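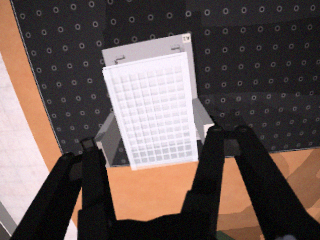 Thread, because two people asked me how the arm is going. I am building a small sample sorter at home, I call it Skekthorpe. For now most of the work is in simulation, the real table is still only half built.

The job is simple to say. Take a tray with small cells out of its holder, put it down on a flat plate, bring it back. My friend Deok-su Ji wants it for his seeds. He has a lot of seeds.

First version of the grasp was from straight above, with the fingers open all the way. In the simulator I had the friction set too high, so everything looked very good for two weeks. When I put a normal value, the tray slipped out in almost every run.

So I wrote a small test script and let it go overnight. 1,791 tries, each with the tray turned a little bit differently. 1,152 were good. I was hoping for more, but now I have at least a number to improve.

Most of the bad ones have the same reason. The tray is turned a few degrees, one finger touches before the other one, and the tray is pushed away before it is held. I am now closing slowly until first contact, then I correct the wrist, then I close the rest.
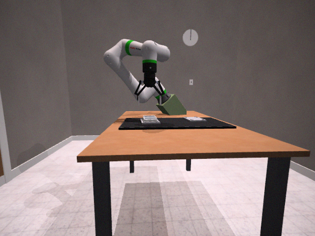 Page last modified: Thursday, 9:40 pm

The whole arm over the table, gripper open and pointing down. I look at this view when I change the base. The arm sits on the slanted side of the green block, and every time I change that angle I must check the reach again from the beginning.

Somebody asked why not put the base flat. I tried it. The elbow went very near its limit when the gripper had to come down at the far corner. With the slanted block I have more room. Maybe there is a better way, please tell me if you know one.

The planner is Fander, with my own changes in 4 files. I will clean them before I share them. Tae-yang Sung already read half of it and found a sign error in the wrist offset, many thanks to him.

Next: run 1,000 tries with the slow closing and compare. After that I want to move the holder a little and see if the reach is still fine. The real gripper has to wait until the tabletop is finished, I still need to sand it and drill for the block.

If you have done contact detection only from motor current, I would like to read how you chose the threshold. Mine is a guess.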